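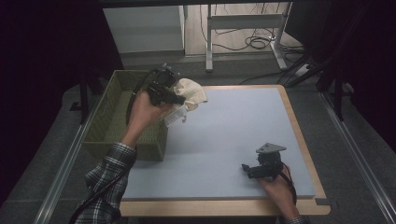
Page 18

Chapter 4
Putting Things Where They Belong

If you were to walk through your home right now with a notebook and write down every object that was sitting somewhere it didn't live, you would probably run out of patience before you ran out of objects. The mug on the bookshelf, the mail on the stairs, the sweater over the back of the chair (there is always a sweater over the back of the chair!), and of course the cloths, which seem to turn up on every flat surface a household owns. We have all been there, and I want to begin this chapter by saying that there is nothing shameful in it. A home is a place where things get used, and things that get used get moved.

In Chapter 3 we spent a good deal of time on sorting, and I hope you kept the lists you made, since we are going to lean on them here. Sorting tells you what you have. This chapter is about containers: the baskets, bins, trays and boxes that hold what you have, and the small, quick motion of dropping something into one of them. It may seem like a very humble subject for a whole chapter. I thought so too when I first taught this course, and I gave it a single afternoon. By July of that year I had rewritten the unit from top to bottom, and it has been growing ever since.

Take a crumpled cloth and an open basket. A cloth is one of the easiest things in the house to put away, provided you have decided beforehand that it doesn't need to be folded. Many of us were brought up to fold everything, and there are certainly cloths that deserve it, such as table linen and the good towels. But a cloth for dusting or wiping up can go into its basket in a soft heap and be none the worse for it. The olive-green basket on our opening page, with its open top and its lattice of little square holes, is a fine sort for this purpose. You can lower a cloth into it from above without lifting a lid, and air moves freely through the sides, so a cloth that goes in slightly damp has a fair chance of drying out.

We will call a container like this an open-drop container, and you will meet the term many times in the pages ahead. Its opposite is the closed-keep container, which has a lid, a door or a drawer front and is meant for things you reach for less often. Most households need both kinds, and a great deal of everyday clutter comes from using one where the other would do better. The family in our case study, who live in an apartment in the town of Poton, kept their cleaning cloths in a lidded chest beneath a stack of magazines. You can guess how often a cloth made it back into the chest.

Where the container stands matters as well. Wherever you can, set it beside the work, on the same table or counter, while you are tidying. A basket within easy reach gets filled as you go along, and then the whole thing can be carried off to its shelf in one trip. Section 4.2 takes up the question of placement in detail, and you'll be asked to draw a simple plan of one room.

Before you read on, choose one surface in your home, clear it into a single open-drop container, and notice how long it takes you to decide about each item. Please don't buy anything for this exercise. A shoebox will serve perfectly well.

What you will study in this chapter

4.1 Open-drop and closed-keep containers
4.2 Placing a container near the work
4.3 Soft goods: when to fold and when to drop
4.4 Case study: the Poton apartment

Words to know

Open-drop container: a container with no lid, filled from above.
Closed-keep container: a container with a lid, door or drawer front.
Soft goods: cloths, towels, clothing and other items made of fabric.
Home spot: the one place to which an object is always returned.

4.1 Open-Drop and Closed-Keep Containers

Let us start with the container you probably own the most of, which is the plain open basket.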